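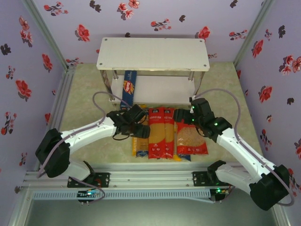 Figure 3. Bimanual cell during the shelf-stocking task, with one pasta box on the lower tier and the remaining packages on the tabletop.

4.2 Shelf stocking with mixed packaging

The second chore in the Mekmont set is putting groceries on a small two-tier shelf. Both arms share one workspace, and either may take any package. Rigid boxes and soft bags are mixed on purpose (Fig. 3), as they would be after a shopping trip. Bags may overlap at the start of a trial, so the policy has to separate them before lifting.

We trained on 2,000 teleoperated demonstrations recorded in March and ran 122 test trials with the Foltema controller. A trial ended when all packages were on the shelf or after 20 minutes. Boxes gave little trouble. Most failures came from bags with a clear window, where the depth estimate was noisy and the fingers closed too high or too low. A second group of failures involved two bags picked up together. Neither behaviour improved when we added about 3,000 synthetic grasps from the Pakine simulator.

The centre of the upper tier was easy to reach for both arms, but the space between tiers was not. Long packages placed there were often left projecting over the front edge. We counted these as successes if the package stayed put for the rest of the trial, a more lenient rule than the one used in the Ostermann protocol. A person doing the same job would probably push the package back, and our policy never learned to do so.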